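Re: Linen rental contract and the guest house budget
Posted by Casimiro Rivas, 3 Oct 2024

Hello all,

I'm replying to the message below because the renewal date is close and a few people wrote to me off list.

> We run a small guest house and have used Plostier for sheets and
> towels for years. They want us to sign again with a new minimum.
> Has anyone gone back to owning their linen and doing the wash in
> the building? What did it cost, and would you do it again?

We left Plostier in April. Their minimum had gone up to 1,000 pieces a month and our last full month came to 836, so we were paying for laundry we didn't send. I asked them to lower it and they offered a longer contract at the same number. I also got a quote from Varma. It was lower per piece, but they only pick up once a week, and we don't have the closet space to hold a week of used bedding.

So we bought our own. The sheets are white, plain weave, all one size. The towels and cleaning cloths we bought in colors, so that a floor cloth never ends up in a guest bathroom.
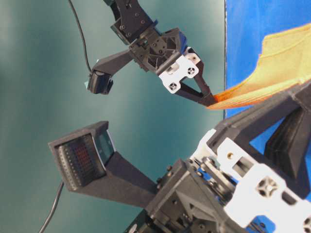 How many sets do you need per bed? We keep three: one on the bed, one in the wash and one on the shelf. I tried to get by with fewer and ran short the first time a dryer was down.

The machines were the largest cost. We bought 2 washers and 2 dryers from Noleven, used, with a service plan. The plan is worth having. One of the dryers needed a new belt in the first month and they came out the next day. If you buy used, ask for the hours on the machine in writing. The first dealer I called would not give them to me, and I went elsewhere.

Check your drain before you order anything. Ours was too small for both washers emptying at once, and the plumber had to come back a second time - that bill was more than the delivery and installation together. Your water heater may also be a problem. We now run sheets in the morning after checkout and towels in the afternoon, and the hot water holds up.

For detergent we use Itix, the unscented one. It comes in a drum and you will want a pump for it. We stopped using fabric softener on towels because they were not drying people off very well.

Folding takes longer than washing. Agree on one fold for each item and write it on the shelf. We fold the small towels to a rectangle with square corners and stack them with the folded edge facing out, which makes them easy to count at the end of the week.

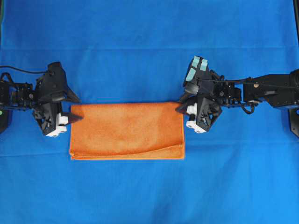
Staff hours went up, and you should put that in your budget from the start. I had assumed the front desk could move loads between check-ins. It worked on quiet days only, and we added a morning shift in the laundry room. Even with that we pay less than we did under the contract, though I would want to see a full winter before giving anyone a percentage.

Would I do it again? With our number of rooms, I would. If you have no ground floor space and no outside wall for the dryer vent, I would stay with a service and argue about the minimum.

I can send the spreadsheet to anyone who asks. The water and gas lines are on the second tab.

Casimiro

Contact the list owner | Copyright remains with the individual posters | Back to top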